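Product Review: Vitent Wrist Camera Kit

The Ruddale laboratory used the Vitent kit for two months to record training examples for flower sorting. Operators guided the gripper by hand to artificial stems in a white tray, and over 1,000 attempts were saved.

Mounting took 12 minutes per arm. The view keeps both fingertips visible, which our annotators requested after working with the older Rernia unit. 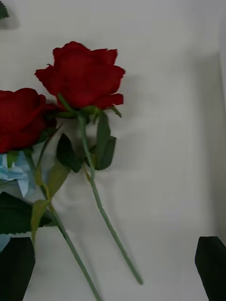

Thin stems remain legible against a pale background, although petals near the lens lose some sharpness. Of the first batch, 320 recordings were rejected for timing errors between video and joint data. A software update in April corrected the fault. The printed manual does not mention it.

Recommended for tabletop work, with reservations about the manual.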